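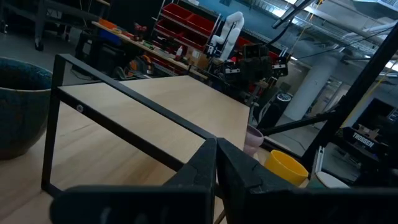

2. Comparing two finger sets on the small stand

The second half of the project was a comparison of gripper fingers. I had two sets: the broad black ones the arm came with, and a narrower set I drew myself and printed in April. My supervisor, Eero Peltonen, suggested using the tabletop stand with the black metal frame and the wooden board on it, as the Jaduston group had trouble with thin rails last year.

2.1 Task

The arm starts above the table, moves down to the lower rail of the stand, closes, and lifts the stand clear of the tabletop. The view comes from the wrist camera only. From there the fingers fill the bottom of the picture and the rail passes close behind them, so the operator has to judge the last bit of distance without seeing the full contact area.

The cups beside the stand stayed on the table for all runs. A run was stopped if the arm touched one.

2.2 Settings

Controller: Noiphan, default gains
Stand, with board: 470 g
Runs per finger set: 90
Lifting speed: the same for both sets

2.3 Results

The broad fingers held the rail better. When they slipped it was nearly always on the left side, near the bolt head - the inner ridges sat on the bolt and the grip was uneven. Moving the grasp point toward the middle of the rail fixed most of this.

The printed fingers were easier to place, but they bent under the load and the stand swung during the lift. I reprinted them 3 times with thicker walls. The last version still bent, only less.

2.4 Still to do

Repeat the runs with rubber pads on the printed set, and move the camera mount outward so more of the rail shows between the fingers.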